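Guest Services > Housekeeping > Galleries > Toiletries counter, Stiltley House

Search this site Enter keyword Go

Toiletries counter: set-up and storage

Stiltley House keeps its spare guest toiletries on one white counter against the painted brick wall on the ground floor. Guests who arrive without a toothbrush or soap are sent there from the front desk. The counter was reorganized in May, when the mixed drawer was given up and the stock was split between two containers: a clear bin for carded and upright goods, and a white tray for small items. The notes on this page are by Parisa Taheri, who wrote the counter procedure, with corrections from Bjarke Bundgaard on the stock side.

The working rule is that every item has one container and one orientation. Carded goods stand on edge. Tubes stand on their caps where the cap is flat, and otherwise lie down. Soap stays in its wrapper.

1. Clearing the counter

Small goods come out and are laid on the counter before anything is put back. Rolled towels are handled last and kept away from tubes, as a cap that works loose will mark the cloth.

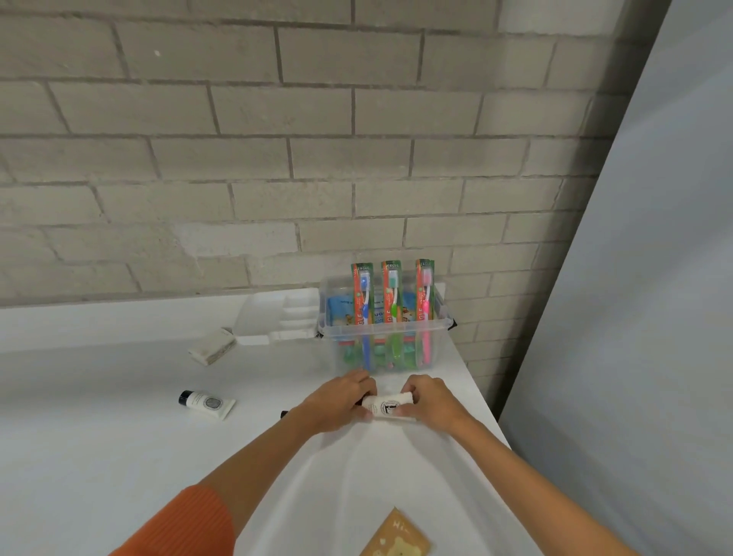

Towels are rolled to a fixed width. The method is to fold the long edges to the middle, roll from the short end and finish with the printed side out. A roll that springs open is folded again from flat. Pressing it tighter leaves creases across the print and does not hold overnight.

The shelf above the linen press takes 40 rolls in a single layer. A second layer was tried and dropped, as the lower rolls went flat within a week.

2. Loading the clear bin

Toothbrushes stay in their retail cards. Each card goes in vertically, head up, with the printed face to the front, so that the brand name and handle color can be read through the wall of the bin. Cards are held at the lower part and the top edge and lowered straight down. A card pushed in at an angle tends to catch its neighbor and bend the corner. Blue printed packs go in the same row as the brushes.
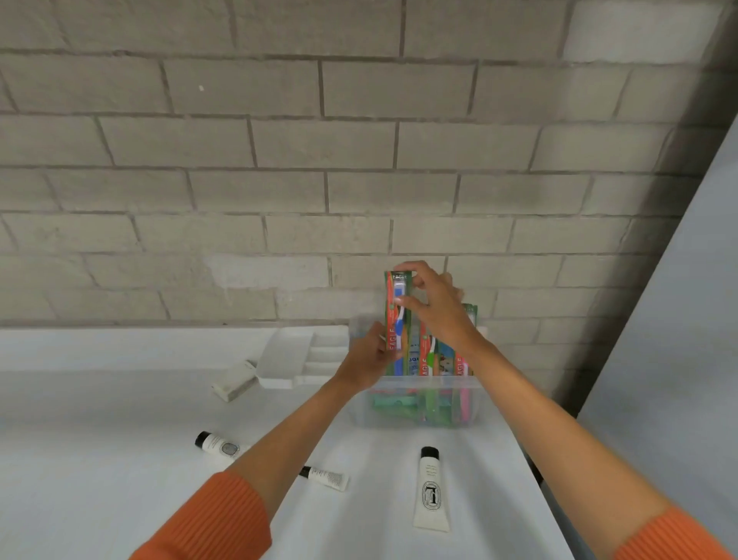 3. Filling the white tray

The tray was bought from Takard to replace a wicker basket that shed into the soap wrappers. It wipes clean with a damp cloth, and it fits between the clear bin and the end of the counter with room to slide it forward. It should not be lifted when full. Kordestani, who supply the soap, pack it 100 bars to the carton, and the carton stays in the store room with the date of opening written on the lid.

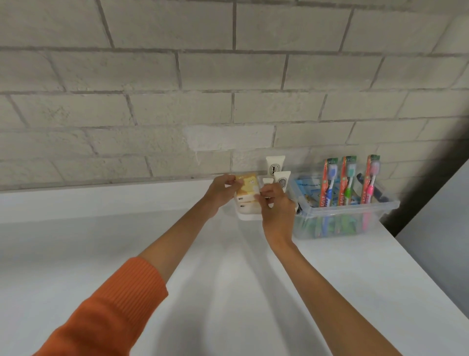 Filling order in the tray is soap first, then tubes, then anything made for children. Soap sets the spacing for the rest and is awkward to add later. Wrapped bars are stood on edge at the front, as with the two small white packages here, and the taller tube goes toward the back where it does not hide them. The yellow pack with the cartoon bear is held upright while the small white tube next to it is placed. Packs of this kind have soft sides and fold over if they are set down with nothing beside them.

Items without a readable label do not go back in the tray. They are put aside for Bjarke, who checks them against the delivery sheet.

4. Bottles and final position

Bottles are added after the tubes. They stand upright and are grouped together, with any label turned to the front where the shape allows. Caps are checked by hand for tightness before the tray is moved. When sliding the tray, one hand stays on its front edge and the other steadies the tallest item. The tray goes back until it touches the wall.
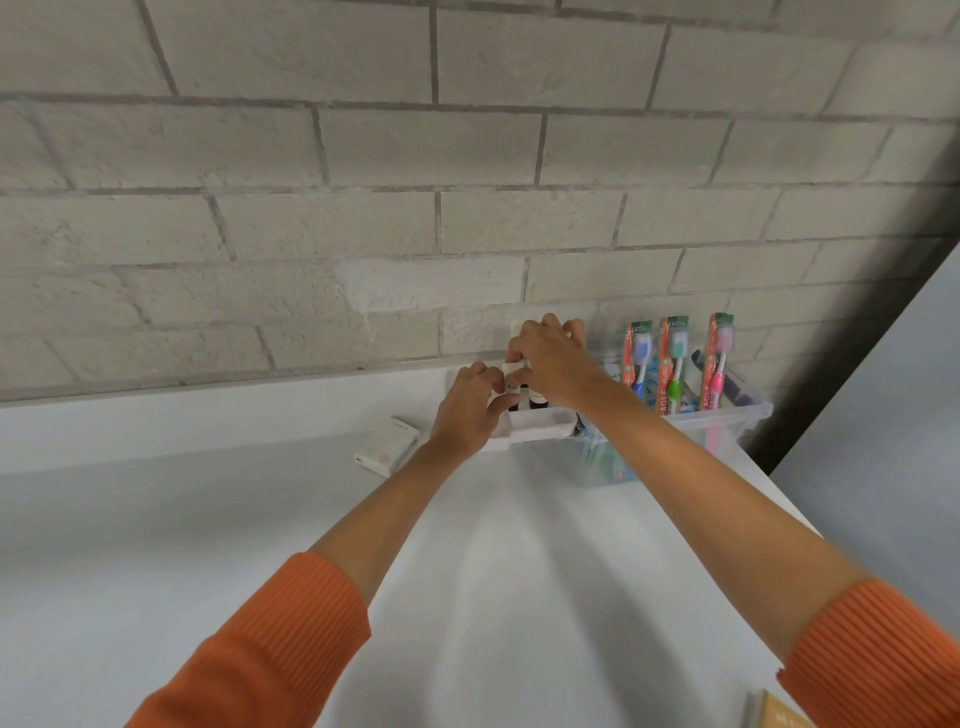

Refill level is set at the point where a gap is visible from the doorway. This replaced a written minimum for each item, which was accurate but took longer to check than the refill itself. The stock sheet from Zarkiner is still used for ordering. At the last full count it listed 252 items in the store room, of which 77 were toothbrushes.

Notes on the counter

The surface is wiped with plain water and dried. Spray cleaner is kept off it while stock is out, as the mist settles on cards and takes the gloss off the print. The wall paint is rough in places and will scuff a carton dragged along it - lift cartons clear.

Labels for the two containers have been ordered and will be fixed to the counter edge, below each container. Until they arrive, the order is tray on the left and clear bin on the right.

Corrections to the stock figures go to Bjarke Bundgaard. Questions on layout go to Parisa Taheri.

Page last revised Thu 2 August

Shares 12 | Comments 3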